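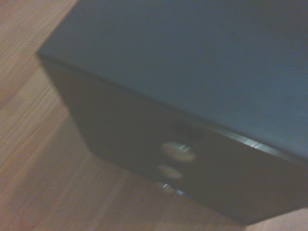 4.2 Where small things go to be lost

Participants in the Cesgate study were asked to keep a diary of every household object they looked for and could not find at first. Over the study period, 168 households turned in 2,889 usable entries. A further batch was unusable, mostly where the diary itself had been mislaid. We report these as missing data, in both senses.

Earlier work on domestic search (Deletti and Xenos; Jevham) treats the home as a set of labeled places, each with a purpose known to everyone who lives there. Our diaries give this view little comfort. When asked where the spare keys "belong," members of the same household gave the same answer less often than we had hoped, and several used the interview to reopen older disputes. One respondent said the keys belonged "in the drawer." Her husband, interviewed separately, said there was no such drawer. There were two.

Drawers deserve a section of their own because they turn up so often in the entries. An open shelf can be checked from across the room. A closed drawer has to be remembered first, then pulled, and most people do not pull it very far. In 374 entries the object was found in a drawer the searcher had already opened at least once. We call this the second-pull effect. The usual explanation in the diaries was that somebody else had put the object there in the meantime, a theory we were not equipped to test.

A partly opened drawer (Figure 9) offers a simple case. The front of the interior is open to view while the back stays under the top of the box, and a searcher in a hurry tends to treat the first as a fair sample of the second. Batteries, stamps and rubber bands do well under this system. Passports do badly.
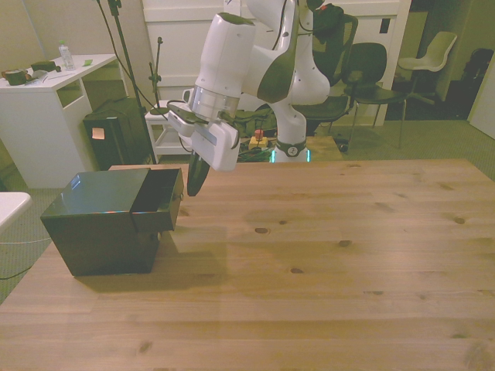
Figure 9. Small dark box on a wooden tabletop, with its drawer pulled partway out.

Depth matters less than we expected. Shallow drawers produced nearly as many second-pull entries as deep ones, and their owners were more upset about it. We suspect that a shallow drawer makes a kind of promise -- it looks as if it could hide nothing -- and that people resent being let down by furniture. Markos Tsoukalas, who coded the free-text answers, added a category for remarks addressed directly to the drawer. It proved to be well used.

Labels were no cure. Households that had labeled their drawers reported shorter searches in the first weeks after labeling, but by May the contents had drifted and the labels had not. A drawer marked "tape" held candles. The tape was later found in the diary of another member of the household, under "things I am tired of being asked about."

Section 4.3 turns to coat pockets, for which we have fewer entries and much longer ones.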